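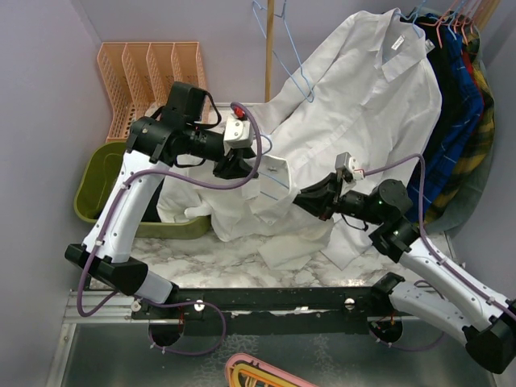
Why does a collared shirt take longer to put on a hanger than a T-shirt? The collar has to stay open while both shoulders go over the wire, and a buttoned placket leaves less room for the hanger to turn.

3.2 Garments and hangers

The hanging task was built from things found in ordinary closets. Shirts came from a thrift store in Holtport and were washed once before use, without starch. We kept button-up shirts and left out knits, which stretch at the neck and hide small errors in hanger placement. Amancay Itur­ra prepared the garment list and wrote the folding and hanging rules used in the rest of this section.

Hangers were thin wire ones. Wire slides easily under a collar but gives little support at the shoulder, so a shirt that is set a little to one side tends to creep toward that side – a fault that Mathur hangers, with their wider shoulders, mostly prevent. We return to this in Section 5.

The counter served as both laying and hanging area. Figure 2 shows a white button-up shirt on the counter with a light blue wire hanger over it, and two patterned shirts already on the rail.

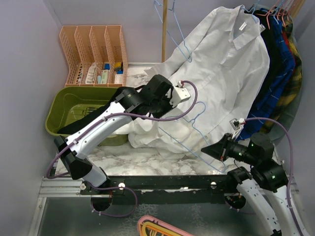 Figure 2. White button-up shirt and wire hanger on the counter, with hanging shirts and spare hangers at right.

A trial was scored as complete when both shoulders of the hanger were inside the shirt, the collar lay over the neck of the hanger, and the hook was free. Buttons were not scored. A shirt that met these rules but hung unevenly was marked as complete with a lean, and the lean was noted as left or right.

In all, 1591 trials were scored. Of these, 137 were set aside when the shirt fell off the counter or the hanger bent out of shape. Bent hangers were replaced and not straightened, as a straightened wire keeps a slight wave at the shoulder.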